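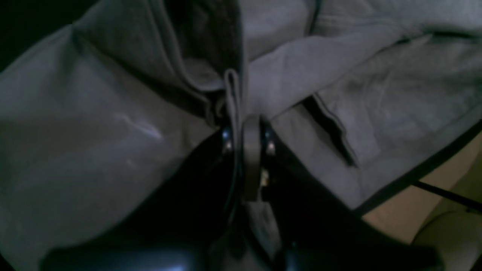
Posted by filledwood, May 2023
Grasp planner takes two layers of cloth as one edge

Hello all. I work on the grasp planning for garments, with the Dravar stack and the wrist camera only. My problem is the edge detector. When the cloth is bunched, it gives a high score to any narrow fold, also when this fold is a doubled band and no real edge of the garment. The gripper closes well, but the planner then believes it holds one layer.

I went through 1478 logged grasps. Some 32 percent of the ones marked "single layer" I would mark differently by eye. The light is dim in most of them, and I did not correct the exposure.

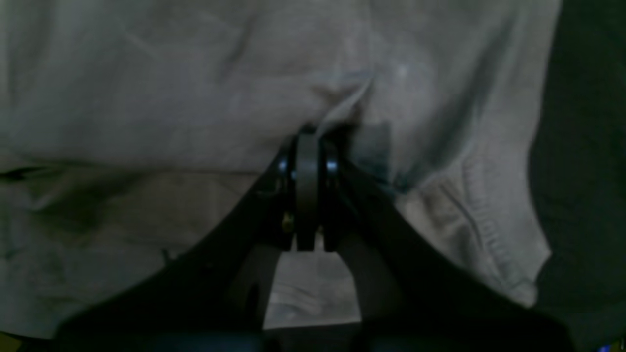 The score is computed on one view only, 3 cm before contact. After closing I do not run perception again. Would you train the detector more, or add a check after the grasp?

pacheco
Add the check. Lift by 2 cm, take a new view, compare the crease pattern with the one before. A detector can not see what is under the fold.

grestonden
I do not agree with pacheco. A lift costs cycle time on every grasp, and the crease looks nearly the same for one layer and for two. I would relabel first. If the labels are wrong, the score means nothing.

pacheco
Relabel from what? From the same view he has the same doubt as the network.

filledwood
This is true, for many of them I was not sure myself. Grestonden, did you use finger width as a label?

grestonden
Yes, but with thick fleece and thin cotton in one set it was useless. Per garment it was fine.

filledwood
Then I will log the width per garment and try the lift only when the score is in the middle range. Cirilo Ponce in our group has a branch with the second view already, I will ask him for it.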